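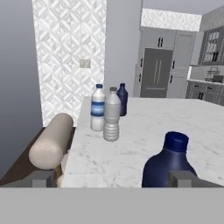
Plusieurs flacons sur un plan de travail en marbre blanc.

Imprimer | Envoyer par e-mail

Autisme et compléments alimentaires : « Montrez-moi le groupe témoin »

Décembre 2011

Emanuel Chiriac reçoit dans un bureau encombré, au deuxième étage de l'association Mihăilă. Psychologue, il suit des enfants autistes depuis 18 ans. Les parents arrivent chez lui avec des prospectus pliés dans l'agenda, et il les lit tous.

Le dernier vante la cure Fivach, des gouttes de vitamines et d'enzymes censées « réveiller le langage » en 4 mois. Je lui demande s'il y croit. « Je n'ai pas à y croire. Je demande une étude, on m'envoie des témoignages. J'en ai reçu 25, tous enthousiastes. Où sont les familles qui ont arrêté ? »

Je lui fais remarquer que certains parents constatent de vrais progrès. Il ne le nie pas. « Un enfant de trois ans change en 4 mois, cure ou pas cure. Il grandit, il va à l'école, il voit une orthophoniste. Et si on commence les gouttes au pire moment, la suite a de bonnes chances d'être meilleure. »

Le fabricant parle pourtant d'un essai mené en février. Chiriac a demandé le protocole. « Deux pages. Pas de groupe témoin, et c'est le parent qui paie le produit qui remplit le questionnaire. Vous feriez quoi de ça, vous ? »

Il se méfie aussi de l'argument du naturel, et demande aux familles de noter tout ce que prend l'enfant pour le montrer au médecin. « Une vitamine à forte dose, ça se surveille. Un régime qui supprime la moitié des aliments chez un petit qui n'en accepte déjà que quelques-uns, aussi. »

Valentin Anghel, père d'un garçon de six ans, assiste à l'entretien. Il a essayé la cure, puis une autre, de la maison Covell. « On dormait mal, on aurait acheté n'importe quoi. Je ne regrette pas d'avoir cherché. Je regrette l'argent. » Son fils utilise maintenant un classeur d'images pour demander à boire ou à sortir. Chiriac le coupe : « Et ça non plus, ne le prenez pas sur ma parole. On note les demandes chaque semaine. Si rien ne bouge, on change. »

Reste la question de l'espoir, que je pose un peu par devoir. Il hausse les épaules. « On me reproche d'en priver les gens. Ils en ont besoin, d'accord. Mais pourquoi faudrait-il le leur facturer au flacon ? »

Commentaires

Voltomside : Facile de critiquer quand on n'est pas parent. Chez nous ça a marché.

Lucie : @Voltomside, le monsieur qui a testé deux cures EST parent, relisez.

mamandeTom : Quelqu'un sait si le classeur d'images peut se faire à la maison ?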